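Fiction & Short Reads | Filed under: Home, Family, Small Things

The Mug Tree

By the time Sutrisno Nair had carried the last of the boxes up from the van it was gone four o'clock on the Sunday, and the light in his late aunt's old sewing room, which was to be his kitchen for as long as the real kitchen had no floor, had turned the colour of weak tea. He sat down on the box marked SAUCEPANS, which felt as though it held books, and had a good long look at what he'd let himself in for.

The house was in Trurdale, at the top end, where the bus turns round. His aunt had left it to him along with 315 pounds in a biscuit tin and a letter that ran to six pages, four of them about the boiler. She had been a great one for letters. She had also been a great one for tea, and for having people in to drink it, and it was said in the family that you could knock at her door at any hour between breakfast and the late news and have a cup in your hand before you'd got your second arm out of your coat.

So he thought he had better begin with the mugs. He had meant to begin with the bedding, as any sensible person would, but his hands had gone to the box with the string round it (her knots, too, the sort you have to pick at with a fork) and there, under three layers of the Stodberg parish newsletter, was the mug tree.

He'd forgotten it entirely. And then of course he hadn't forgotten it at all, and he was seven years old again on the high stool, being allowed to put the mugs away as long as he went slowly and used both hands. There had been rules about it. Each mug had its own peg, and the green one went low down, where she could reach it without her glasses on. Once, when he was nine or so and wanted to be helpful, he had put them all back by size, biggest at the bottom, and she had stood in front of it for quite some time before saying that it was very smart, love, very smart indeed, and then moved every single one of them back after he'd gone to bed. He had heard her doing it through the wall, clink, clink, clink.

He wiped down the white table, which had come to him with all its scuffs and smudges and was going to keep most of them, whatever he sprayed on it. He put the tree over on the right. The red cup with the little spout came out of the paper next, and then the bowl, the one with red on the inside, and he stood those further along while he thought about where they ought to live. Then he found the green mug.

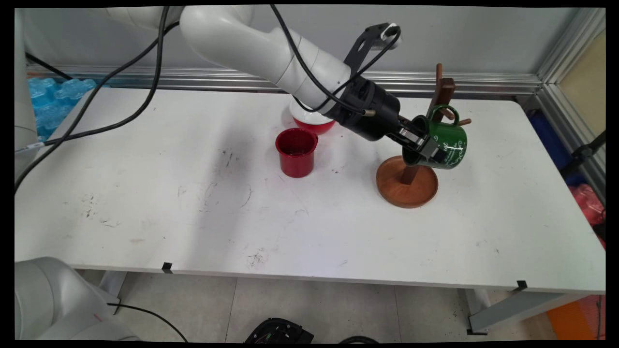

The green mug and its tree, with the red cup standing by.

It was smaller than he remembered, as everything had been all day. The white lettering still curled about on its side in that fancy hand, and he turned it round twice without reading it, the way you don't read a street sign in the road where you grew up.

He rang his mother, who was in Prukura with his sister and wanted to know if he'd eaten.

"I've found the mug tree," he said.

"Which peg have you put the green one on?"

"I haven't yet."

"Low down," said his mother. "She'd want it low down. Have you eaten?"

He said he had, which was very nearly true if you counted the half a packet of Rizvi ginger nuts he had got through at the traffic lights, and she told him about his sister's new curtains, and about the neighbour's dog, and about the curtains again, and all that while he had the mug in his free hand and was looking at the tree. It occurred to him that he was a good deal taller than his aunt had ever been. Low down, for him, meant stooping. He had a bad back and a real need of tea at six in the morning, and there was a perfectly good peg higher up.

"Are you still there?" said his mother.

"I'm still here," he said.

He hung it low down. It swung a bit and settled, and he went off to find the kettle, which was in the box marked BATHROOM, underneath the towels.

More short reads
The Man Who Mended Umbrellas
A Coat for Trurdale
Six Pages About the Boiler
Plum Jam, Second Attempt

Get a new story in your inbox every month. Enter your email address to join our newsletter. You can unsubscribe at any time.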